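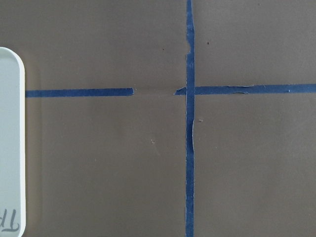 Who has to follow the cell rules?

Everyone who crosses the threshold of the robot room at Kernico follows them, and this includes visitors and the people who only come to fetch a laptop. The rules were written by Mireille Moussa and Imad Hamdan for the tabletop arm cells. They do not replace the manual of the arm manufacturer. When the manual is stricter, the manual wins.

What is the tape on the table for?

The tape marks the zones. Each rectangle has a place in the task sheet, and the objects must start in the zone which the sheet gives for them. Please do not put your own tape without asking. An extra line looks harmless, but the next operator will read it as a border.

When must the tape be replaced?

Replace a strip when it is torn, curled or no longer straight enough to read. A lifted edge can catch the rim of a tray or a light bowl and turn it. Check the crossings first — they wear faster than the rest. Pull the old strip slowly, clean the board with a dry cloth, and put the new one along the steel ruler.

May I write on the trays?

You may, with a marker, on the outer side only. Use the short code from the task sheet and not your name. If the old code is hard to read, clean it off completely before you write again.

How fast may the arms move?

In teaching mode the limit is 160 mm per second. In automatic mode it is 1000 mm per second, and only when all persons are outside the reach of both arms. The controller could allow 2000, but we don't use this value in any cell. A request for a higher speed goes to Najwa Awwad in writing.

Where should the teach pendants be?

On the operator desk, face up, with the stop button free. Nothing should lie over the button, and no cable should pass across it. The person who runs the session must be able to reach a pendant from the chair without standing up. If there are two arms, there are two pendants, and you should know before starting which one belongs to which arm.

Can I use the computer while the arms are moving?

You can use it for starting, stopping and labeling the run. Email and other work wait until the arms are parked. Both hands stay on the desk side of the table. 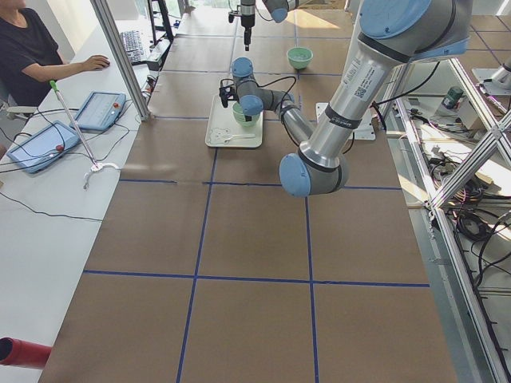
Dishes and other objects

Which dishes are allowed?

Only the ones on the object list. For the table setting task these are bowls, utensils and trays with rounded corners. Glass and ceramic are not allowed. Do not eat from them, also not after washing.

An object fell on the floor. May I pick it up?

Stop both arms first, then pick it up. Look at it for cracks before you put it back in its zone, and write the fall in the log under the run number. Yara Sfeir replaces damaged objects and needs the number to find the recording.

Whom do I call if an arm stopped and I don't know why?

Leave it as it stands and call Shadi Saliba at extension 3614. Do not release the brakes by yourself. Outside working hours, lock the room and leave a note on the door.

Last changed: 2021-07-09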